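Plomness Storage Boxes: Questions We Get

Is the Plomness really just a white box with a lid?
Yes. We sell it for $7 and have never claimed otherwise.

Which way does the lid go on?
The molded side faces up. Lay the lid flat on the rim and press the corners one at a time. Leaning on the middle with your elbow is popular and doesn't help.

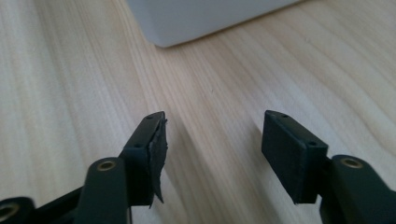
If a corner pops back up, start again from the opposite one. Swearing is optional.

What's the ridge in the bottom for?
Ozan Tuncer, who drew the thing, says it stiffens the floor. Customers say it keeps the batteries away from the birthday candles. We've stopped arguing.

Will it scratch my table?
Not if you lift it. Dragging a full one across pale wood is between you and the wood. 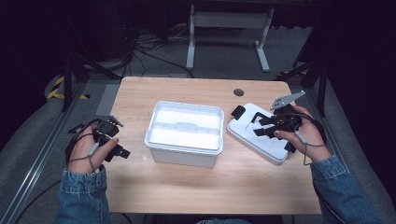
Can I put it in the dishwasher?
Top rack, box and lid separately. The lid holds a surprising amount of water, so tip it before you carry it over your socks.

Does the lid fit the Plulby?
No. Neither does the Floda lid, and please don't trim it.

I lost my lid. Can I buy one?
Yes, ask for part 252. Allow until August.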